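Ticket 938: Plolten label printer drops off the network after sleep
Opened by Hertta Ahonen, Thursday, January 30, 2020
Assigned to: Valtteri Kettunen
3 comments · 0 shares

Printer goes offline after 40 minutes idle. Print queue shows "waiting." Power cycling restores it until the next idle period.

V. Kettunen: Replaced network cable, no change. Moved to switch port 8, no change. Ping stops when the display goes dark. Address lease is valid, so not an addressing fault.

H. Ahonen: Sleep timer set to Off in the front panel menu. It reverts after a restart.
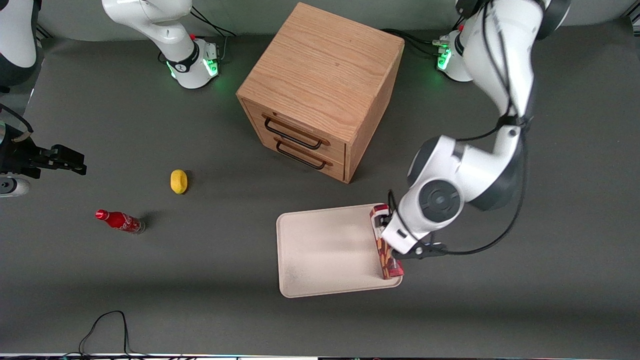 V. Kettunen: The panel setting is overwritten by the stored profile at startup. Change it in the web page under Power, then save the profile before restarting. Label stock for the test is coming in the 300 size. If it needs a home near the printer, a small two-drawer cabinet in light oak with black wire handles would do. Leave status as Pending until the printer has been idle overnight with the new profile.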